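The Gripper on Bench 9

Two Stalell builders set out to make a pair of robot fingers that anyone could repair. They ended up with a small obsession.

The shared workshop in Stalell smells of cut birch and solder, and most evenings you have to turn sideways to get past the band saw. Go all the way to the back, though, and you reach bench 9, where Yolanda Pacheco and Gitau Were have been building a hand-held gripper since January. I planned to stay an hour. I stayed until they locked up!

The project is called Flasari, a name Were came up with on a bus and refuses to explain. It's a two-fingered tool that you squeeze like a pair of kitchen tongs, with a camera riding on top to record what the fingers do. The recordings are meant to teach a robot arm the same moves later on. The arm itself is still in boxes under Pacheco's stairs in Nillalthorpe.

"People want to see the arm," she told me. "I want to see if I can pick up a washer."

A washer is harder than you'd think. Their first fingers were long and thin, and they flexed so much that anything flat squirted out sideways. The second pair was stiff enough but came to a point, and a point is a terrible shape for holding a mug handle. Were kept all of the rejects in a coffee can, 17 of them, and he tipped them out for me with real affection. Some had cracked clean through at the screw holes. One had melted a little on a dashboard.

What they settled on is blunt and blocky, and I love it. Each finger screws on, so a chipped one can be swapped between takes. Were prints them in black with the layers running lengthwise, which cured the cracking, and he leaves the faces dull from the printer - sanding them only made things slip.

The pivot took longer. For weeks the fingers closed slightly crooked, and the two of them blamed the spring, then the handle, then each other. The trouble was plastic turning on steel and wearing itself oval. Pacheco pressed in a brass bushing from a drawer of leftovers, and the wobble went away that night. She still sounds delighted telling it.

Practice happens on a pale wooden tabletop with a round hole near one corner. A session starts with the fingers open wide over bare wood, so that every recording begins from the same pose.

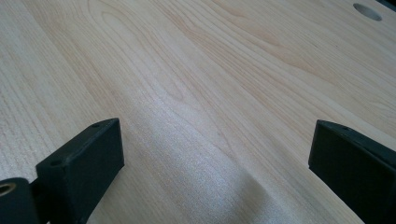
Trouble With Shine

Glare is the current headache. The table has a slight gloss, and under the workshop lights a pale streak washes out the grain. Pacheco has tried tracing paper over the lamps and a matte cloth over the wood, and likes neither. Were thinks they should leave it alone, seeing that kitchens are full of shiny counters.

They have 91 clips they are happy with so far, nearly all of them washers, bottle caps and one very patient wooden spoon. Next comes a softer pad for the finger faces, cut from a sheet of McGrath rubber that Were has been saving, and a lighter handle, as Pacheco's thumb gets sore after a long evening.

Before I left they let me have a go. I dropped the washer 2 times and got it on the next try, and both of them cheered. Then Were handed me the spoon.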